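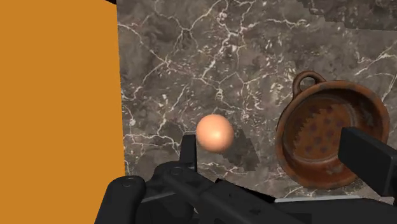
Rendering: dark gray marble with white veins, orange panel at left.

About Liltico

Hi, I'm Bo-ram Baek, and I read town council agendas for a living. I read the whole packet, including the paving bids and the letter about the hedge on the corner lot, and then I write it up in everyday words so you can find out over breakfast what your town is planning to do on your street. There are four of us doing this now and we love it more than is probably normal.

Liltico started with a parking rule. I was renting a second-floor apartment in a little town called Mamelo and came out one morning in November to find a ticket on my windshield. The overnight winter parking ban had been moved up by two weeks. Had the town announced it? Sure! It was on page 41 of a meeting packet, between a sewer easement and the approval of the previous minutes. I paid the ticket, went home, read the other pages out of pure spite, and found out they were also closing my bridge.

So I typed up a one-page summary and taped it in the window of the laundromat. The next month people asked me where the new one was, and a guy I'd never met wanted to know if I could do the school board too (I could, and it was long). By the following spring I had an email list of 284 people, a secondhand printer with a bad tray, and a name I picked because my sister said it sounded like a candy.

What we do

Before each council meeting we send out a preview – what's on the agenda, what it would cost, whether there's a public comment period and how to sign up for it. After the meeting you get a recap with the votes, who voted which way, and anything that got pushed to next time. Things get pushed to next time a lot. We keep a running list of those, and it's the page on our site that people seem to like best.

In between we send short notices for the stuff that changes your week: snow routes, leaf pickup, hydrant flushing, road closures, deadlines for property tax appeals. If your town changes the trash schedule for a holiday, you'll hear from us before the bin goes out.

We cover 10 towns. Last year we wrote up 348 meetings, counting planning boards and the water district, and I personally sat through the one on chicken coops that ended at 11:50 at night. I'd do it again.

Who we are

Melati Ngau came on first. She used to work the front counter in a county records office and she can find a 1970s ordinance faster than I can find my keys. She handles our documents and files the records requests.

Zulkifli Pangaribuan covers the planning and zoning boards. He draws little maps for the recaps, with the affected streets shaded in, and readers write to us when one is missing.

Puspita Tuhumury runs the subscriber side and the short notices. If you've ever called our number, you've talked to Puspita. During a snow emergency she's up at four so the text alerts are out before people leave for work.

And me, I edit everything and do the council recaps. I'm also the one to yell at if we get something wrong. Corrections go at the top of the next issue, in the same size type as everything else.

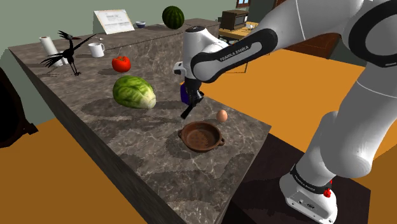

How do you pay for all this?
Mostly through subscriptions from households, plus a few ads from local businesses. We don't take money from the towns we cover or from anyone running for office in them.

The snow and road closure alerts are free for everyone, and you don't need to subscribe to get them. Just give us your street name and a phone number.

Getting in touch

If you want us in your town, write and tell me how your council posts its agendas, and how early. That's the first thing I'll ask (some of them put up a scanned PDF the afternoon of the meeting, and we need a plan for those). We're hoping to add Plotitz next, as soon as we find someone who can make the Thursday sessions. It's a paid job with mileage, and you'll want a cushion for the chairs.

The office is upstairs from the shoe repair shop, side door, ring twice. Mornings are best!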